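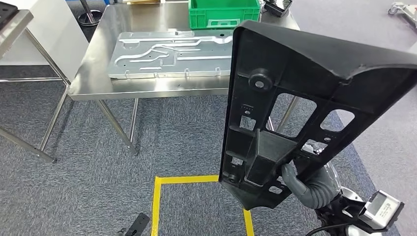 Rear face of the black molded panel, with the grooved plate on the bench behind

Workshop > Molded Parts > Panels > Murkau 701

20th February
By Salvador Pacheco

Murkau 701 Black Molded Panel

The Murkau 701 is a tapered cover panel in black molded plastic. It is wider at the top and narrows toward the bottom. The back is ribbed for stiffness, and the top edge curves outward in a thick lip that doubles as a handhold when the panel is lifted off.

We sell the 701 as a single part and in cartons of 11. Carton orders ship from the Sillorcombe warehouse. Single panels usually go out the next working day.

Openings and mounting

Three rectangular cutouts run across the middle of the panel. The large one has rounded corners and is the one most customers route cable through. The other two are smaller and can be left open or closed with the Pesto blanking set, sold separately.

The round boss on the back takes the locating pin. Seat the boss first, then swing the narrow end in. If you start from the narrow end the lip tends to catch, and forcing it will mark the edge. The box-shaped rib lower down keeps the panel off whatever is behind it. Do not trim this rib.

Condition

Panels are sold new or as returns. Returned panels are wiped down and checked at the boss and along the ribs before they go back on the shelf. Expect light scuffing on the rim of the lip. We don't treat rim scuffs as a defect on returned stock. A crack at the boss is a defect and we will replace the part.

Used with

The 701 is often ordered together with the Amoah channel plate, a silver aluminum plate with raised winding channels, several round holes and small clips along one edge. The two parts do not fasten to each other. Lay the plate flat when you store it and don't stack panels on top of it, as the clips bend.

Cleaning

Damp cloth and mild soap. Solvent cleaners will dull the black finish. Ribs can be brushed out with a soft paintbrush.

Ordering

Panel, new: part 701
Panel, returned: part 701-R
Pesto blanking set: part 174

Returned stock is limited. We had roughly 100 in September and have not had a delivery that size again. Aníbal Moreira handles carton orders and can tell you what is on the shelf. Please give the part number when you write, and say whether scuffed rims are acceptable, as this changes which bin we pick from.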